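Push planner picks the wrong block when two are close

plurkar_dev
Running the Phelan planner on our block-pushing setup. It replans every 200 ms. With "separate the reds" it often stalls when the rod is right beside a block. Anyone seen this?

trarnia7
Your replan period is too short. Try 399 ms and let the push finish.

FaithLangat
Disagree. Slower replanning hides it. I'd check the segmentation first -- neighbouring blocks get merged into one mask and the planner has no valid contact point.

trarnia7
We ran 295 for months with no merging. It's timing.

plurkar_dev
Tried 399, still stalls. Masks for the group of green, blue and yellow blocks do merge. The two reds come out fine, but the rod tip is so near the star that the start pose counts as a collision.

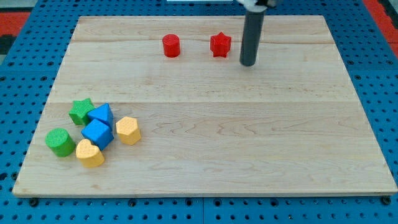 So I've set the clearance margin to 5 mm in the Cunach config and it plans from there. The merged masks are still a problem.

FaithLangat
Split them by colour before you fit shapes.

trarnia7
Fair enough on the margin. I'd still log the timing.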